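Nesach workstation refurbishing, speaker notes
4 April 2023

Slide 1. Say hello, keep it short. We took in 400 old desktops last year and most went out again to schools. Mention Bang for the loan of the benches.

Slide 2. Order of work: dust, memory, processor, power supply. Stress that the board stays in the case. Pause for questions.

Slide 3. Processor swaps take 11 minutes on our sheet, and most of that is cleaning off old paste. Before a chip goes in, leave the white cover on the socket until you are ready. Point out the silver bracket around it and the small white triangle printed on the board just below its left side. Memory slots run on both sides, so check the manual for which ones to fill first. The six gray chokes below the socket need no attention. Hand over to the Ramero group.

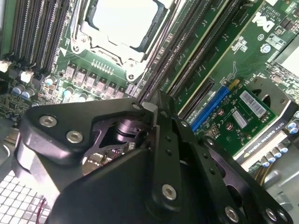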